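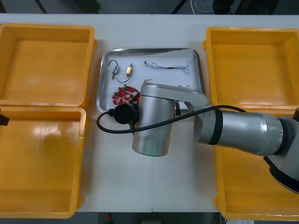

Yellow bins and a steel tray on a white tabletop.

Stavlow Street Swap: Frequently Asked Questions

What is the swap?
Twice a year, people in the neighborhood bring the things they no longer want to the Parine building and go home with things other people no longer want. No money changes hands. The total amount of stuff on Stavlow Street stays about the same, but it does move around, and we find that refreshing.

When is it?
January and June. Doors open at 10 in the morning for drop-off, and the swapping starts after lunch. If you show up at 9:15 and rattle the handle, you will be waved at through the glass.

How does it work?
You get one token for each item we accept. One token gets you one item. A teapot is worth a token and so is a bookcase. Every year somebody explains to us at length why this is unfair, usually somebody who has brought a bookcase.

How many things can I bring?
Up to 8 per household. Sets count as one item if they are tied together. A box labeled "misc" is not a set.

What do you take?
Kitchen things, books, toys, tools, lamps that light up, small furniture you can carry in without help, clothes that have been washed since you last wore them. Plants are welcome if they are alive at the time of drop-off.

What don't you take?
Mattresses, car seats, anything with gasoline in it, opened food, printers. We used to take printers. We still have two of them.

My jigsaw puzzle is missing a piece. Can I bring it?
Yes, if you write that on the box. Please don't write "may be missing a piece" when you know perfectly well that it's the lighthouse.

Is the Escobar table still a thing?
It is. The Escobar table is by the back door and is for items with no explanation. You don't need a token to take something from it. You do need to take it all the way home, and the hedge outside does not count.

Where do small items go?

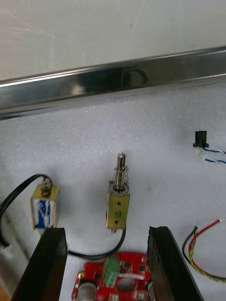

Buttons, keys without locks, batteries, screws, beads and doll shoes should come in a clear bag or a jar with a lid. We sort them by type during drop-off, and a loose handful from your coat pocket slows that down a good deal. Jewelry goes to the front desk. We can't tell you if it's real.

Can I hold an item while I think it over?
You can hold it in your arms for as long as your arms last. We don't keep things behind the desk, and putting your jacket on a chair doesn't make it your chair.

I regret giving something away. Can I get it back?
If it's still on the table, yes, for a token. If someone else has it, that's between you and them. Onni Kauppinen has now swapped the same fondue set in and out on three occasions and seems happy with the arrangement.

What happens to the leftovers?
The Skutden thrift store picks up what it can use at the end of the day. The rest we recycle or, in a few cases, throw out. Please don't come and watch this part if you're attached to your old binders.

Can kids come?
Yes, and they get one free token each. They will spend it on the loudest thing in the building. There are no refunds.

Is there parking?
There are 2 loading spaces on the side street, ten minutes each. Otherwise, try the lot behind the bakery, which fills up early with people who came for the bakery.

Can I help out?
Please do. Set-up is at 8 and mostly involves folding tables, which bite. Helpers get an extra token and first pick of the parking, see above.

Who do I ask if my question isn't here?
Send a note through the contact form. Questions about printers have already been answered.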